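Tostum Opens Limited Migration Program for Plutent Video Library Customers

Ebihara, 28 Jul 2018 - Tostum today opened a limited program that moves customers from the classic Plutent video library to its replacement, Lisley. The program is open to existing Plutent customers with up to 3,000 stored videos. Larger libraries will be added in November.

Plutent has been Tostum's hosted video product for company training, recorded meetings and internal announcements. Lisley covers the same ground with a new player, faster search and one set of permissions for videos and channels. Customers who join the program keep their existing videos, captions, thumbnails and view counts. Comments are also moved, but replies to comments will appear in a single flat list.

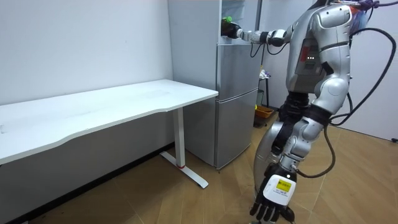
How the migration works

An administrator requests a place from the Plutent settings page. Tostum then runs a readiness check against the library and sends back a report listing any videos that can't be moved as they are. The most common problems found in testing were missing owners, channels with no members and video files uploaded in formats that Plutent stopped accepting some time ago.

Once the report is clear, the administrator picks a start time. Uploads are paused while the migration runs, but people can keep watching videos in Plutent.
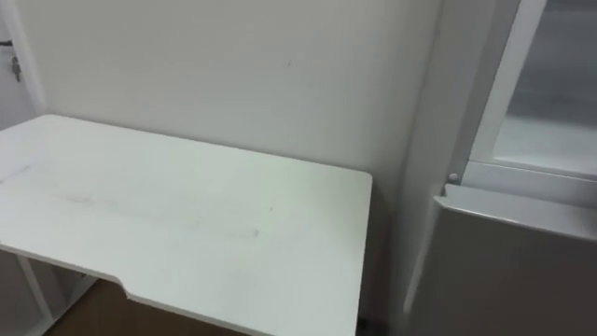 When the copy is finished, old Plutent links redirect to the matching page in Lisley. Embedded players on intranet pages are redirected as well, provided they were added with the standard embed code. Players added through custom scripts will need to be updated by hand.

The earlier test round moved 889 channels. Tostum used the results to change how group permissions are carried over. A channel shared with a nested group now keeps that group as it is - in early tests it was expanded into a long list of single users, and administrators asked for this to be fixed before the program opened.

Who can join

Customers can request a place if all of their Plutent administrators use single sign-on and the library is hosted in one of the 9 supported regions. Customers who depend on the Plutent reporting API should wait. The Lisley version of that API is still in preview and does not yet return per-viewer data.
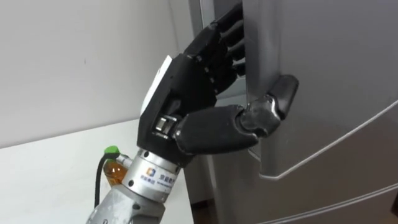
Trial accounts and libraries under legal hold are not included at this stage. A library that has been released from hold can be submitted once the change shows in the admin center, normally by the next day.

There is no charge for the migration, and current subscription terms stay the same. The upload limit in Lisley is 1,000 videos per channel. Channels over that limit are split during the move, and the administrator is asked to name the second channel before it starts.

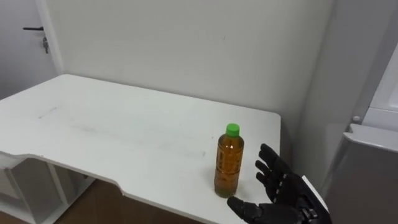 Availability

Requests can be made now from the Plutent settings page under Library, then Move to Lisley. Places are given in the order requests arrive. Plutent remains fully supported during the program, and Tostum will announce a retirement date separately.

About Tostum

Tostum makes video hosting and meeting software for businesses and schools. The company is based in Ebihara.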